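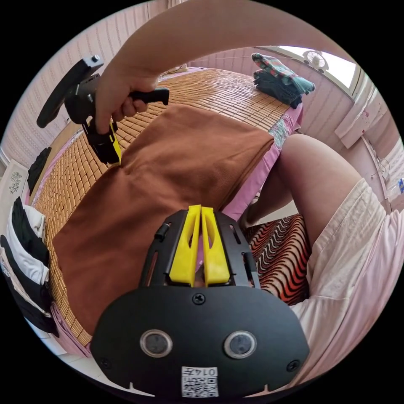

Rarkham's longest-running household argument has finally been given an evening of its own. The Dhillon Rooms on Florero Street will host a free session on folding this October, and the organisers are hoping that people who live together will still be speaking by the end of it. Towels come first, on the grounds that everyone thinks they can do them. A big brown one spread over a bed looks like half a minute's work, until its lower edge starts to droop over the side and the corners no longer agree with each other. A folded stack at the far end of the same bed, dark teal and red plaid, is the sort of thing the evening has in mind.

The session follows a survey pushed through doors on the Broder estate in the spring, which asked residents what they would most like help with at home. The expected answers were damp, draughts and the bins. Damp did win, comfortably, but 51 households wrote "washing" or something ruder in the box marked Other, and several went on to fill the back of the sheet. One complained of a spare bed that had not been slept in since Christmas owing to the clean laundry living on it. Another asked whether a pile on the floor counted as put away if it was a tidy pile. The organisers have promised a ruling.

There will be four tables, one each for towels, shirts, children's clothes and the fitted sheet. The last of these has been placed nearest the door. Visitors can move between tables as they like, and are asked to bring one item they have given up on, preferably washed. Last year's mending night drew 200 people to a hall with 40 chairs, so anyone who would rather sit down to fold is advised to come early or bring something to sit on.

Opinion in the town is already split over the towel table, where folding in thirds will be taught. Supporters of halves and quarters have been told they may demonstrate their own method in the last part of the evening, provided they use their own towels. Rolling will not be covered. A request for an ironing table was turned down over the number of sockets in the hall — there are two, and the tea urn has one of them.

Entry is free and there is no need to book. Tea is included, biscuits are not. Items left behind will be kept at the Dhillon Rooms for a month and then passed to the charity shop on Florero Street, folded.

Posted 12/06/2023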